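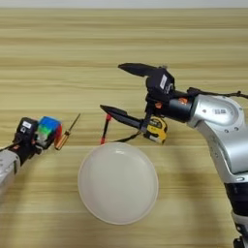

Birkska opens its tabletop data program to outside partners

October. Birkska, a company which builds learning software for two-armed robots, announces today that its program for collecting examples of table work is now open to outside partners. The first partner is Jorwood, a maker of workbenches and storage for repair shops. The work is done at the Birkska site in Boline.

The program collects demonstrations. A trained operator guides both arms of the robot through a simple task, for example picking up a small object and putting it in a bowl. The movements of the arms are recorded together with the camera view from the head of the robot. The learning system later studies many such recordings and tries to do the same task by itself.

"Our customers do not ask for a robot that can do one thing a million times. They have such machines already," says Niilo Rissanen, head of data collection at Birkska. "They ask for a robot that can tidy a bench after a working day. For this we must show it many ordinary objects, in many different places, and we must show it with patience."

For this reason the objects in the program are everyday ones. A puzzle cube, a screwdriver, a tape measure and a white bowl can all be on the table in the same session. These objects were chosen because they are difficult in different ways. A screwdriver is thin and can roll away. A tape measure is heavy for its size, and its strap can catch on a finger of the gripper. A bowl is easy to see but it is not so easy to hold by the rim.

Before each recording the operator changes the positions of the objects. Sometimes the change is only small. In other recordings an object is moved to the other side of the table, so that the other arm has to reach for it. The operators also record tasks where both arms must take part, such as passing an object from the left gripper to the right one.

Birkska now has 12 recording stations in Boline, and 4 of them are reserved for partner work. Each partner project runs for 6 weeks. In the first week the partner and Birkska agree together on the list of tasks and on the rules for what is a good demonstration. The recordings are then made in short shifts, as guiding two arms at the same time is tiring for the eyes and the shoulders.

All recordings are checked by a second person before they go to the learning system. Recordings with a mistake are not always thrown away. If the operator drops an object and then picks it up again in a calm way, the recording is marked and kept in a separate group. Birkska has seen in its own tests that such examples help the system to recover when a grasp fails.

"In the beginning we deleted everything that was not perfect," says Rissanen. "The robot learned from very clean examples, and when something slipped, it stopped and did not know what to do. Now we keep the good corrections. I would say it was the most useful change we made."

Jorwood will use its project to study how a robot can sort hand tools at the end of a shift. The company brings its own tools and trays to Boline and will own the recordings which are made with them. Birkska keeps the right to use general measurements, such as the length of a task and the share of accepted recordings, to improve its stations.

A second project, with the design office De Luca, is in preparation. It will look at small household objects and at how they are handed from one arm to the other. The start will be announced separately.

Companies and university groups who want to take part can now send an application. Birkska can accept up to 5 further projects in the coming season. An application should include a short description of the task, a list of the objects, and the name of one contact person. Previous experience with robots is not required. Objects that contain liquids, sharp open blades or glass cannot be accepted at the moment.

About Birkska
Birkska develops learning software and recording stations for two-armed robots. The company collects its demonstration data in Boline with its own trained operators.

Press contact
Niilo Rissanen, Head of Data Collection, Birkska, Boline
Visits to the recording stations are possible by appointment.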